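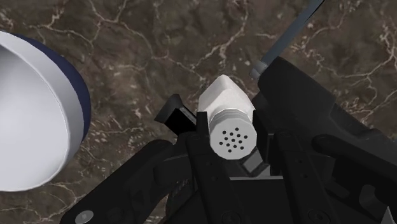 The shaker on the brown marble, between the fingers.

Salt for Peltside

On Friday the computer room at Limard stays open until ten, and by seven the only people left are the robotics club and the man who vacuums the corridor. We were two at our table. My partner had the mouse and I had the notebook, because my handwriting is good and my hands are nervous.

"Again," she said.

The arm came down over the counter. It was always the same counter, brown marble with pale veins running through it like rivers on a school map. I had looked at it for so many evenings that I had favourite rivers. The fingers opened, went down on both sides of the shaker, and closed. The shaker slipped out and rolled toward the bowl.

I wrote a zero.

The competition was called the Sanditz Cup, although there was no cup, only a certificate and a small amount of money for the school. Every team received the same simulated kitchen, which the organizers had named Peltside, and every team had to teach the arm to do a few ordinary things in it. Our thing was the salt. The arm must take the shaker, carry it over to the bowl, turn it, shake it, and put it back standing. It would be tried 50 times, each time with the shaker in a slightly different place, and the judges would look at how many times it succeeded. To go to the final you needed 16.

Our best result was nine.

"My grandmother does this without looking," I said.

"Your grandmother has skin," my partner said. She was not being rude. She was thinking about friction.

I should say how I came to be there. I was in my second year in the country, and the counsellor had told me that a club was the best place to practise speaking. I chose robotics because I thought that in robotics people would not speak very much, and I could practise a little at a time. In this I was wrong. They spoke without stopping. They argued about supper, about the bus, about which way was up for the wrist of the arm. For the first month I understood the code on the screen and not the people in front of it. My partner spoke slower than the others, not for me, I think, but because she did not like to say a thing before she was sure. We sat together from October, and it was never discussed.

There was another team at the table by the window, who called themselves Yoon, after the street where one of them lived. Yoon had the drawer to open. Their drawer opened nearly every time now and they had begun to be kind to us, which was hard.

"Have you tried gripping lower?" said the tall boy from Yoon, passing with his noodles.

"Yes," we said together.

We had tried lower, and we had tried higher. We had tried to close the fingers slowly, and then so slowly that the time ran out before the shaker had left the counter. We had made the salt heavier, which was against the rules, and then we had made it the right weight again and felt ashamed.

At eight o'clock my partner put her forehead on the table. I took the mouse. This was not usual, and she lifted her head to see what I would do.

I did nothing. I let the arm close its fingers and I stopped the time. That is what I love in a simulator — you can stop the time, and the shaker stays where it is and waits for you. I turned the view a little. The shaker was tipped, and the cap with its small black holes was looking straight at me like a face that wants to ask something.

"It is not a round thing," I said.

"What isn't?"

"The shaker. The body. See, it has sides. We are treating it like a tin."

She looked for a long moment. The body of the shaker was white and made of flat parts, one leaning against another. I had drawn it in my notebook in October, and I had drawn it with flat parts, and still in my head it was round, because the shaker in my mother's kitchen was round. When the pads closed on two flat parts which faced each other, it held. When they closed on a corner, it turned and escaped.

"So the wrist has to look first," my partner said. "It has to line up with the sides."

"Or it takes it by the neck, where the body meets the cap. Maybe there it doesn't matter so much."

"It'll be top-heavy."

"It must go upside down anyway."

She laughed at this, a real one, and some people from Yoon turned around. Then she pulled the keyboard to herself and began to type very fast. I read out the numbers for the angles, and twice I said "thirteen" and she heard "thirty", so I wrote them on paper and held it next to the screen. We have kept this method.

I would like to write that it worked at once. It worked worse. The first evening after our discovery we had four. The wrist looked for the flat sides so carefully that it turned in circles above the marble like a dog before it lies down. My partner watched it and said a word I had not yet learned, and then she had to explain me the word, and then the teacher, who was marking papers at the back, said that we could perhaps learn that one at home.

All the next week we worked on the turning. I dreamed of the cap. I began to look at shakers everywhere, in the cafeteria, in the bakery under our apartment, in the fish and chips place where my father delivered bread. I picked them up slowly with two fingers and turned them over. My father asked me if the school was going well.

"I am learning to put salt," I said in our language.

"For this we crossed an ocean," he said, but he was pleased, I could see it. He took the shaker from me and tried it too, with two straight fingers, like a crab. He dropped it. He tried again. We were there until the owner came to ask if something was wrong with our fish.

"You hold it too far from the middle," my father told me in the van. He had been silent for a while, and I had thought we were finished with the subject. "When I carry a tray I put my hand where the tray wants. You put your fingers where you want."

I did not know how to write this in code. But I told it to my partner on Monday, translating as well as I could, and she did not laugh. She asked me to say it again. Then she drew the shaker, with an arrow through it, and moved the arrow up a little, toward the cap, and a little more.

That night the arm came down over the counter. It turned once, and only once. The fingers closed at the place where the body meets the cap. It lifted, and the shaker did not move between the pads, and the arm went over to the dark blue bowl and tipped its hand. Small grains came out. I had never seen them before. For all those weeks I had believed the organizers hadn't bothered to make the salt.

"There's salt," my partner said.

"There is salt!"

"They put salt in it. The whole time."

We ran it again, only for the salt. Then we remembered the second half of the job, and watched the arm bring the shaker back and put it down on the marble, where it stood for a moment, and leaned, and fell on its side.

I wrote a zero. My partner took the pencil from me and drew next to it a very small grain.

The trials were in January, and they ran on a computer in another city. We didn't see them. We only sent our file and waited, and the answer came in a table, with a line for each team. Yoon had 88 points and went to the final. I looked for our name too high in the list and had to come down. Then I had to go back up again, because I had passed it.

"How many?" said my partner. She was holding her coat in front of her eyes.

I told her. She thought I had said another number, so I wrote it on paper and held it up.

She put down the coat. At the table by the window they were opening a bag of chips, and the tall boy held it out in our direction without asking how we did. The chips had no salt on them, they were some healthy kind. My partner ate one and looked at me, and went to turn on the machine.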